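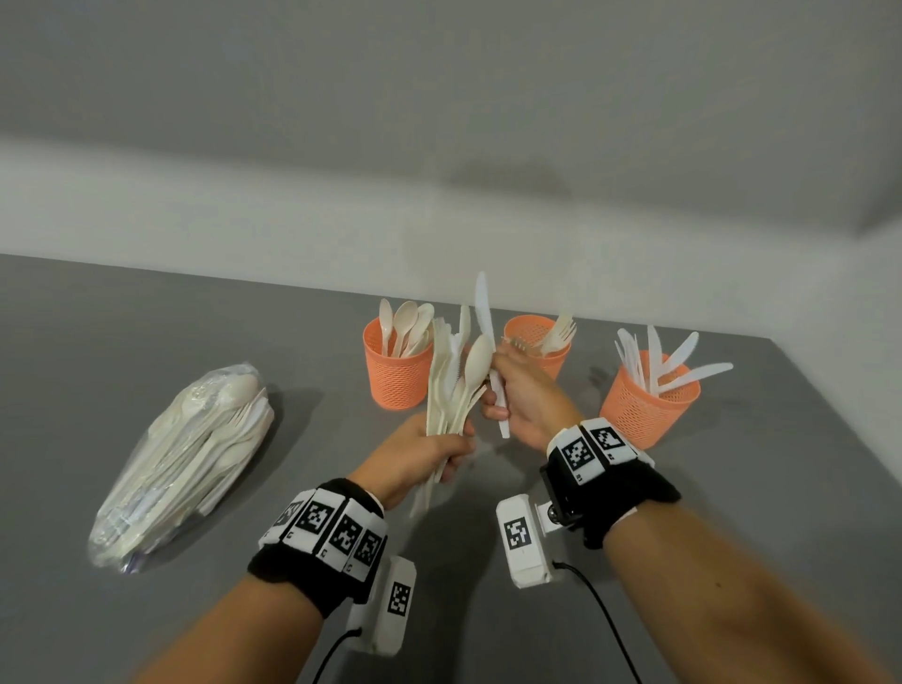 The Cup Theory of Party Planning

Forks in one cup, spoons in the next, knives in a third. Every hosting guide I have read since March recommends some version of this, usually with the word "effortless" nearby. I have my doubts about the effort part. Plastic cutlery sold as a mixed bag has to be pulled apart by someone, and a fork has a way of hooking its tines through whatever is closest.

The Gorkden party supply catalog gives the matter a full page. Its suggested setup for 40 guests calls for matching cups, a ribbon for each and a little card on a stick reading FORKS. I'd like to meet the guest who needs the card.

So I tried it at a cookout in Petberg, with a mixed bag of 238 pieces and a kitchen timer. Sorting took 19 minutes, including a restart when I noticed I'd been putting spoons in with the forks. Standing the pieces handles down made them easy to tell apart, and it also meant that everyone who reached for a fork brushed the tines of all the others. Handles up is cleaner. Then you can't see what you're getting, and I suppose the card on a stick has its day after all.

By the time the burgers were done, the cups were mixed again. A child had carried one off to the sandbox. Most people ate with their hands, and the knife cup was close to full at the end of the night - plastic knives being what they are, I can't blame anyone.

There is a case for sorting. A buffet line does move better when people aren't digging in a heap, and if you're serving potato salad you will want the spoons where folks can find them. For a sit-down meal of 7, though, I'd skip the whole business and put a fork at each plate.

Or buy the forks in a bag of forks. The Prindby store carries them, one shelf below the mixed ones.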